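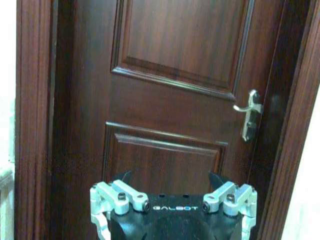
Slide 1. Paneled door with lever handle.

SPEAKER NOTES
Small Rooms, Shared Standards: Guest Bathroom Care at Stulwood
Presented by Orla Sheehan, Guest Accommodation
Monday, May 8, 2023

Good morning, and thank you for coming. My name is Orla Sheehan, and I am responsible for room standards at Stulwood. Over the next half hour I will go through the bathroom section of the revised room guide. Copies are on the table by the entrance. Please take one before you leave, as the older version should no longer be used.

(Wait for latecomers. Confirm that the back row can hear.)

We begin at the door. A guest's hand meets the handle before the guest has seen anything else, and the lever should be wiped on every visit. The guide now treats the door and its casing as one item on the checklist. Raised panels and stepped molding hold dust along their upper lips, and a glossy varnish shows it readily. Staff should work from the top down with a soft, slightly damp cloth, following the grain, and finish with a dry one. Abrasive pads are not to be used on varnished wood at any time.

Please also check that the door closes without being pushed twice. If it does not, enter it in the Mulleo log under "doors" and leave the hinges alone. Geert Geerts and his maintenance team will adjust them.

(Next slide.)

The shower takes the largest share of the time allowed. In January we reviewed 716 room inspection forms from the previous season. Of these, 139 contained at least one remark on the shower, and the great majority of those remarks concerned the glass and the lower track. 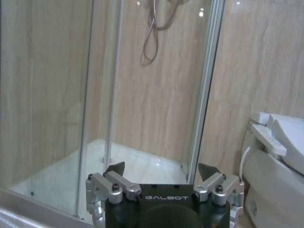 Slide 2. Corner shower enclosure, clear glass and aluminum frame.

The order of work is as follows. Rinse the walls and the inside of the glass. Apply the cleaner to the glass from the bottom up, leave it for the period printed on the bottle, and rinse again. Draw the squeegee from top to bottom in overlapping strokes. The vertical strips where sliding panels meet need a narrow brush; a cloth will not reach between them. The tray is cleaned last.

I am often asked whether the outside of the glass needs the same treatment every day. It does not. A dry microfiber cloth is sufficient unless there are visible marks.

(Invite one or two questions here. Rawiri Mudgway can speak to the choice of squeegee if anyone raises it.)

We come now to the vanity. Several of our colleagues have requested clearer direction on this point, and the guide has been amended accordingly.

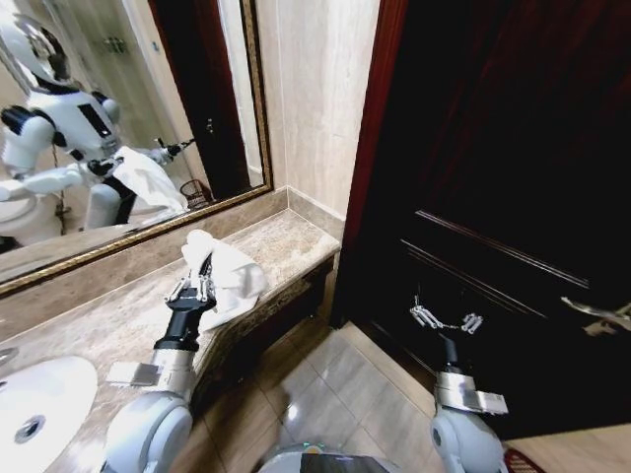 Slide 3. Marble vanity counter, basin and wall mirror.

A mottled marble is forgiving to the eye and hides water spots well, which can lead staff to pass over them. Please run a flat hand over the counter after wiping. Residue that cannot be seen can usually be felt. Acidic products, including vinegar, must be kept away from the stone. The raised lip at the back of a counter should be dried separately — water left there finds its way into the sealant.

For the mirror, spray the cloth and keep the spray off the glass, particularly near a metal frame. When it has been polished, step to one side and look along the surface. Streaks that are invisible from the front will show at an angle. A large mirror also repeats whatever stands opposite it, so the toilet and the wastebasket should be left in order before the mirror is signed off.

(Next slide. Ten minutes should remain.)
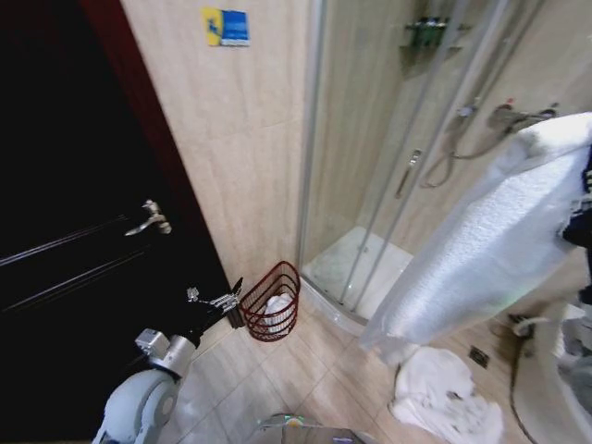 Towels are the last subject for this morning, and the one on which practice has differed most between floors. Under the revised guide, clean towels and used towels must never share a container, and each floor will follow the same arrangement. A rolled white towel in an open wire basket, like the one in the red basket on the floor beside the shower, can be read either way by a guest, and also by the next member of staff. Rolled will therefore mean clean throughout the building, and baskets for clean towels will be placed on a shelf or stool. Used towels go unrolled into the linen bag. Toiletry bottles are to stand side by side on the shower shelf, as the three green ones do here, with their labels facing out.

Uniyal will supply 47 additional stools to cover the rooms that have no suitable shelf. Oisín Phelan is coordinating delivery by floor, and supervisors should send him their room lists by Friday.

Some practical points before questions. The checklist is now a single page. Both the person who cleans the room and the supervisor initial it, and completed sheets are kept for 100 days. Training for new staff will be held in the Hirarness wing, with Conall Mac Giolla leading the first two sessions.

(Open the floor. If there are no questions, refer the audience to the sealant appendix at the back of the guide and remind supervisors to collect their floor packs.)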